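Mugs take up more room than anything else in a small kitchen, mostly because of the handles. You can't stack them safely and you can't push them close together on a shelf. Hanging them solves most of it.

## Mugs

A mug tree with a square or rectangular base is steadier than one with a small round foot. Load it evenly. If you only have two mugs out, hang one on each side of the post and leave the other pegs free. Four heavy mugs on one side will tip a light bamboo tree the first time somebody bumps the counter.

Hang mugs by the handle with the mouth tilted down or out to the side. Shake the water off first, and put a mat under the tree to catch drips.

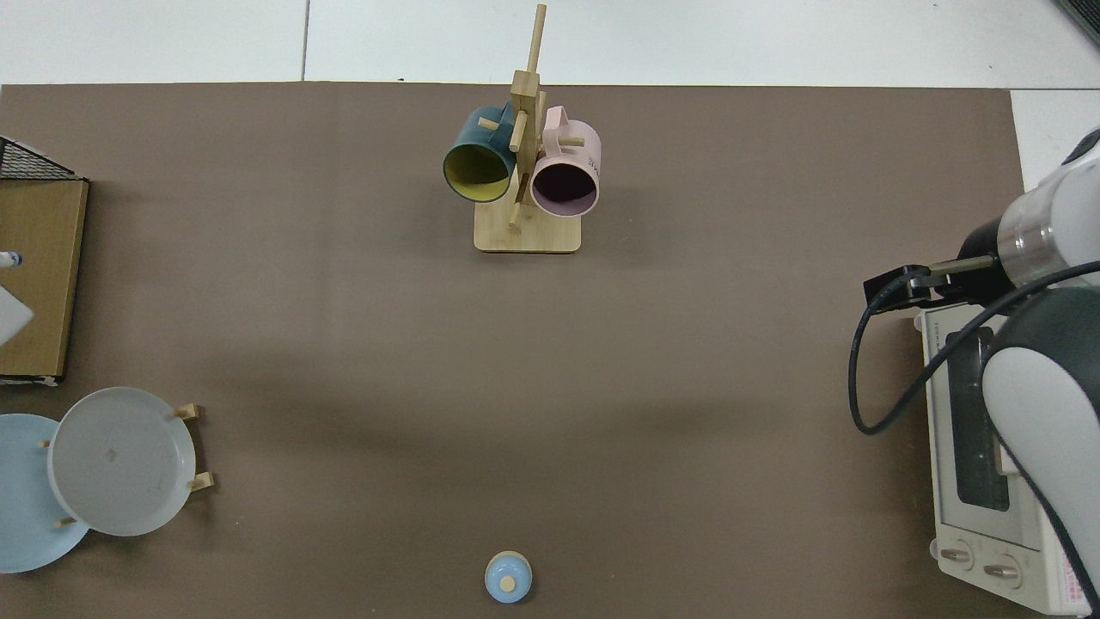 **Can wet mugs go straight on the tree?**

They can if the pegs are sealed. Bare wood or bamboo will darken where the handles rest, so wipe the handles with a towel before you hang them up.

## Plates

Plates dry faster standing up than lying flat. In a wooden peg rack, put the small plate behind and the large one in front, with at least one row of pegs between them. When two plates touch, the water stays trapped where they meet and leaves a ring.

I have used an Arnari rack and an Iro rack. The Arnari pegs are set wider and hold soup plates better. Both need to be turned over once a week so the underside can dry.

## Wood care

Rub racks and trees with food-grade mineral oil in June and again in October. One 200 ml bottle lasts me almost two years. Leave the oil on overnight and wipe off what hasn't soaked in.

If a peg works loose, pull it out, put a drop of wood glue in the hole, push the peg back, and leave it until the next day.
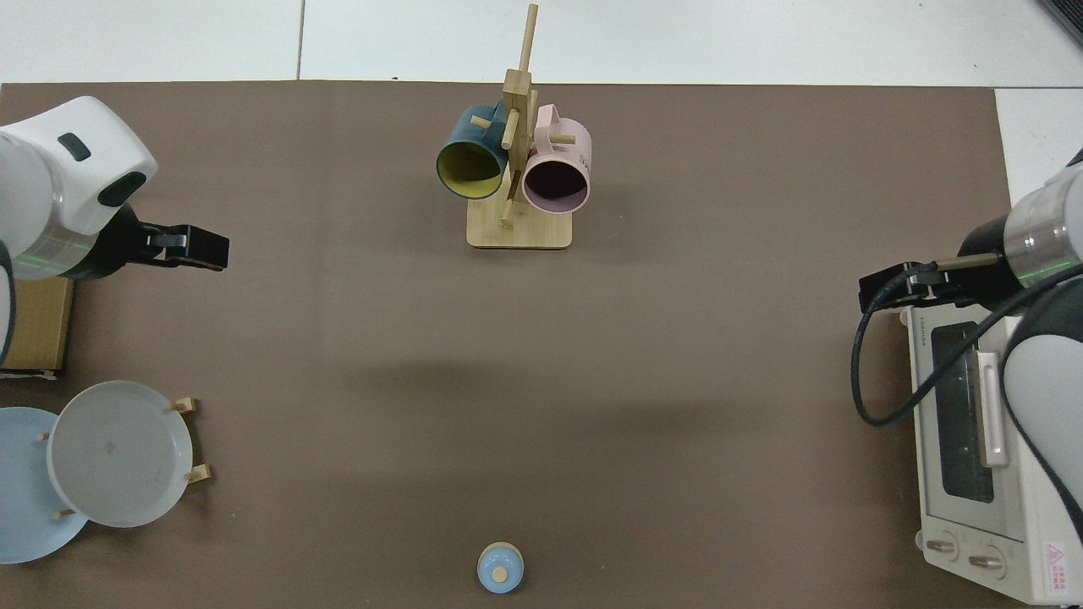

Small lidded pots with a wooden knob should be washed by hand. The knob swells in the dishwasher and then cracks around the screw. Dry the lid separately and leave it off the pot until both are dry, or the inside will smell stale.

Keep the pot near the front of the counter if you use it every day. Mine holds salt.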